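The Price of a Good Vibration
Sound baths promise to retune the body. Our writer would like to see the tuning fork.
9/27/21 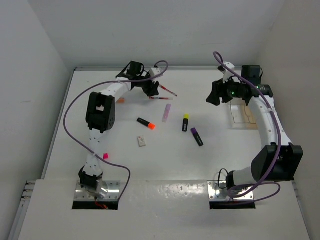
The woman on the mat next to mine had paid £76 to have her liver played back to its proper note. That was the phrase in the leaflet from Carisska, a sound healing studio above a shoe repair shop, and I have been chewing on it ever since. Every organ, the leaflet says, has a frequency, and illness is what happens when it drifts. Fine – then somebody ought to be able to write the frequency down. A pen is all the equipment that job calls for, plus a sheet of paper and a person willing to be wrong. I asked three studios for their sheet of paper. One sent me a playlist.

Dalia Badawi, who trained at Carisska and now runs her own sessions under the name Jilletti, was more generous with her time. She told me the liver sits at 317 hertz. Her former teacher had said 178. When I put this to her she said that bodies differ, and that the bowl "finds" the right pitch by itself. I asked how she could tell when it had. She said the client usually sighs.

I sighed too, for what it's worth. Lying in a warm room under a blanket while someone makes pleasant noises is a lovely way to spend an hour, and I slept well that night. I also sleep well after a long bath.

My quarrel is with the rest of it. The practitioner course costs £1,317 and lasts two weekends, after which you may tell a stranger that you are clearing her kidneys. Sunee Intarasuk took it in January and asked for her money back. "I wanted to know what I was supposed to be listening for," she said. "They told me I was blocked." She was offered a session to unblock her, at a discount.

Carisska says it has 200 letters from happy clients. I asked to read some and was shown four, all of them kind and none of them mentioning a liver.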